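7/21/23

Skate bench, Natgate rink. Hollow tests cont.

Steel in from Soomro finally. Ran the first set at 1/2 in hollow, same as the old stuff, to have something to compare against. Edges came up level on the second try. First try was off on the left skate, outside edge high, my fault, hadn't re-zeroed the holder after swapping it out for the goalie runners. Writing that down so it stops happening.

Wheel dressed before each pair. Three light passes, then one slow one with a bit of oil. Finish looks better than what we got in March but I think that's the wheel, not the steel. Need to run old steel on the new wheel before anyone says otherwise to Woseter. 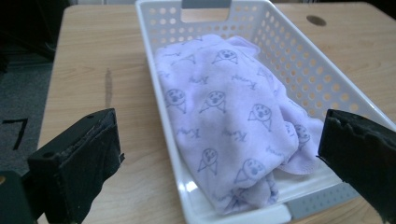
Cloth in the basket.

Numbers so far: 10 pairs done on the new steel, 113 on the old since the log was restarted. Not close to enough. Would like 1000 passes on the wheel before calling it worn, the Dollgate wheel was going glassy well before that and we kept using it, dumb. If you hear it start to sing, dress it or swap it. Don't lean on the skate harder.

Profile question. The Woseter defense all want the 10 ft radius, forwards are split. Two of them came off after the morning skate and said they felt "on their heels." Checked: heel had been taken down too far at some point, probably months of someone lifting off late at the back of the blade. Not a hollow problem at all. Re-profiled one pair, left the other alone until he's skated on it again. Don't touch the second pair, they have tape on the toe caps.
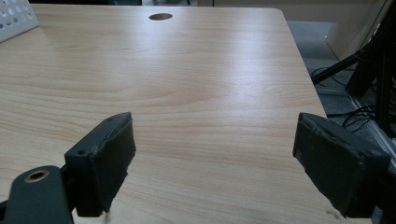
Also tried 5/8 on one forward who complains about his legs going in the third. More glide, less bite. He liked it in straight lines, hated it on the tight turn drill behind the net. Could be he just needs a week on it. Ice was soft too, the plant was struggling with the heat, so I wouldnt read much into any of it. Should be noting ice temp next to every feedback comment and we aren't. Adding a column.

Rivets: loose at the back of the left holder on the backup goalie's pair. Copper ones, not steel, the steel are in the other drawer and keep getting mixed in. Replaced two, third is ok for now. Recheck after Dollgate game.

Level gauge reads a hair low on the inside compared to the spare gauge. Flipped it round, same thing. So either the magnet face is dinged or the spare is the wrong one. Use the spare until sorted and write which gage you used, please.

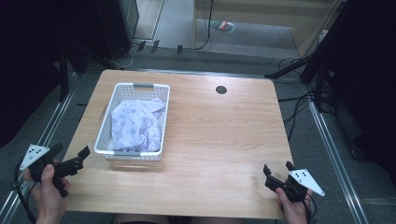
Deburring: go easy with the stone. Found one edge rolled over again. Stone flat to the side of the blade, one stroke, done, then leather. Not five strokes.

Supplies: oil low. Blade bolts, have 500 of the short ones and almost no long, someone ordered the wrong bag. Long ones needed for the Soomro runners or they won't seat right. Asked for them with the next order.

To do
- old steel on new wheel, same hollow, same passes
- ice temp column in log
- second pair of "heels" skates, ask him first
- long bolts
- find out if Natgate can give us the early ice slot again, the late one is useless for feedback, everybody is tired

Motor belt squeaks on start up only. Leaving it.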